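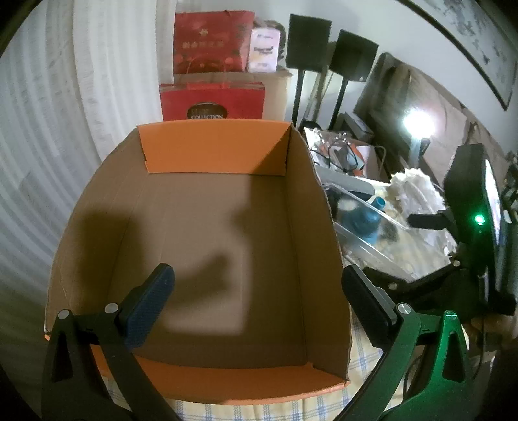 Purkano Short Courses
Household Storage and Packing, Unit 3
Packing a mixed load into a reused box
Notes prepared by Villads Þórarinsdóttir, revised by Afonso Abreu
Practical session: Thu 23 June

1. Scope

Unit 2 dealt with uniform loads: books, tins, folded linen. A uniform load can be calculated. The box has an internal volume, the item has an external volume, and the arrangement follows from the two. Most household packing is not of this kind. A typical load contains something long, something soft, something with a cable and a number of small parts that belong to other things.

This unit covers the inspection of a reused box, the sorting of a mixed load, the order of filling and the record made on closing. It does not cover glass, liquids or anything sent by post.

2. The box

Boxes used in this unit are single-wall corrugated board, or lighter folding board for small items. A printed retail box is acceptable if it passes inspection. Printing on the outside has no bearing on strength. Colour and old labels do have a bearing on identification, which is dealt with in section 7.

Inspect in this order:

Base. Press from the inside with a flat hand. The board should return when the hand is lifted. A base that stays down has been crushed and should be doubled with a loose sheet or rejected.

Corners. Run a thumb down each vertical fold. A split longer than the width of the thumb is repaired with tape on the inside and outside.

Flaps. Open and close each flap fully. Flaps that have been folded against the crease will spring back and should be taped down last.

Walls. Look along each wall from one end. Outward bowing shows that the box has been overfilled before. A bowed wall can be used for soft goods.

Interior. Remove old packing, staples, loose tape and grit. Grit is the usual cause of scratched casings in stored equipment.

Set the box on a flat, covered surface at a height where the base can be reached without bending over the wall. A table is better than a bed. If a bed has to be used, note that a mattress gives under load and that the box will lean towards the heaviest item. Do not judge whether a load is level until the box has been moved to a hard surface.

3. Laying out

Everything to be packed is laid out before anything goes in. Spread the items so that no item covers another, with the long axis of each long item parallel to the long side of the box. Leave a clear strip along the near edge for working in.

Keep finished boxes, gift bags and empty cartons off the working area. They may stand behind it. Anything standing behind is treated as closed and is not opened to fill a gap.

A patterned cloth is acceptable as a working surface, but small dark or clear parts are easier to find on a plain one. On a checked or plaid cloth, put parts smaller than a thumb in a dish or a saucer as soon as they are found.

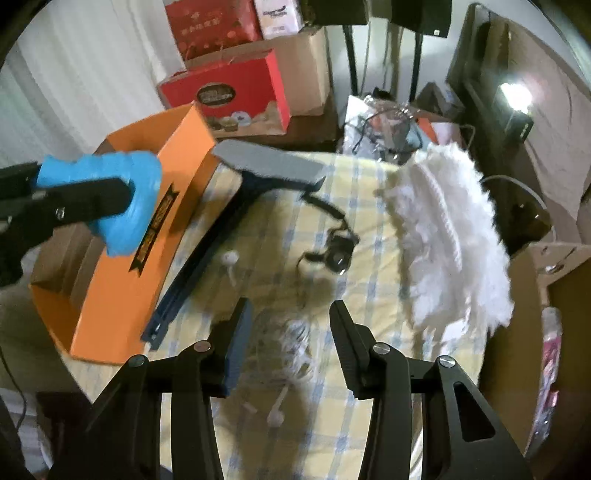

Sort what is on the sheet into four classes. An item belongs to the first class it satisfies.

Class A, long and stiff. Any item with a handle or shaft that cannot be bent. Squeegees, brushes and rulers. The longest Class A item decides which box is used.

Class B, compact and sensitive. Cameras, chargers, anything with a lens, screen or socket. A strap counts as part of the item and is not removed unless it is torn.

Class C, flexible lines. Earphones, leads, cords. These are coiled separately before packing, even where two have become tangled together in use.

Class D, soft or compressible. Dusters, cloths, clean plastic bags. Class D items double as padding, provided they are clean and dry.

Items that satisfy no class are put to one side and dealt with at the end. A large number of these means that the load should be divided between two boxes.

4. Preparing each class

Class A. Wipe the head and check the edge. A rubber blade should never carry weight, as it takes a permanent set if it is pressed against a wall for a season. Where the head is wider than the handle, the item is widest at one end only, and the space on either side of the handle is available for other goods. If the handle is longer than the box, try the floor diagonal. If it is still too long, the item is stored separately. Do not leave a handle projecting through the flaps.

Class B. Close any cover. Gather the strap and lay it beside the body, never across a lens or a screen. Wrap in one layer of soft cloth. Bubble film may be used over the cloth but not against the casing.

Class C. Begin at the plug end, or at the join if there is no plug to hand. Free the ends first and work inwards. Coil in loops the width of the palm, letting the cable turn as it wants to turn, and secure with a paper band. Earbuds are bagged with their cable so that the buds do not rub against metal parts. Tight winding around a charger is a fault and will be marked as one.

Class D. Shake out long-fibred dusters and fold them once at most. The fibres mat under pressure, so a duster goes near the top. Plastic bags are flattened by hand from the closed end towards the mouth. Crumpled film holds air, takes up a great deal of room and settles later, leaving the load loose.

5. Order of filling

5.1 Line the base with one sheet of 130 g/m² paper.

5.2 Place Class A items against one long wall, heads at the same end. Alternate the heads only where two heads will not fit side by side.

5.3 Place Class B items on the base in the space beside the handles, away from the outer walls. Allow a finger's width between a Class B item and any wall, and fill it with Class D material.

5.4 Place coiled Class C items flat, in one layer. Coils are not pushed down into gaps.

5.5 Place the bagged small parts on top of the item they belong to.

5.6 Fill the remaining space with Class D. The filling should meet the closed flaps without lifting them.

With shallow boxes, steps 5.4 and 5.6 are combined. With deep boxes, put a sheet of board between 5.3 and 5.4 and treat the upper part as a second box.

6. Small and unidentified parts

Caps, discs, nozzles and moulded pieces of plastic often reach the table without the item they came from. The rule is to keep, bag and describe. The description on the bag gives shape, colour and where the part was found. It does not guess at purpose. "Blue, ribbed, narrows at one end, found on table" can be used by the next person; "bit for the tap" cannot.

Loose parts are collected before crumpled film is cleared away. Clear pieces are easily lost in clear wrapping, so open out the wrapping over the table and not over a bin. 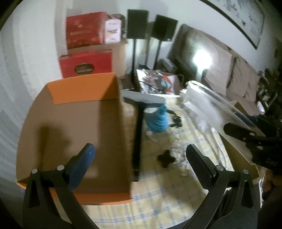
Open box with a squeegee-like tool and small parts alongside.

A box may be tipped towards the packer while long items go in. Stand it upright again before step 5.3. Light also matters here: a deep box tipped away from the lamp will have part of its interior in shadow, and small parts left from an earlier use are missed for that reason. Turn the box and look again from the other side.

7. Closing and record

Fold the short flaps first, then the long ones. Tape along the centre join and run the tape down each end wall by the width of a hand. Use one strip. Further strips over a badly folded flap do not improve it.

Cover or strike through any old label. A box that once held pastries will be taken for a box of pastries until it is relabelled. The new label goes on an end wall, where it can be read on a shelf, and carries:

Contents by class, longest item first
Room of origin
Initials of packer
Number of small-parts bags, if any

The course label sheet is Østergaard form 140. One copy goes on the box and one in the log.

8. Practical exercise

Work in pairs. Each pair receives one reused box and one mixed load.

(a) Inspect the box and write down any fault by its heading in section 2.
(b) Lay out and sort the load. Have the sorting checked before going on.
(c) Pack to section 5.
(d) Close, label, and exchange boxes with another pair.
(e) Unpack the other pair's box and list any item that has moved, stating its class.

Marks are given for the list in (e) as well as for the packing. Tape and paper are supplied. Bring a soft cloth and a pencil. Anyone who missed the March session on corner repair should speak to Afonso Abreu before starting (a).

Reading for next time: Unit 3 supplement, "Storage of rubber-edged tools", first part only.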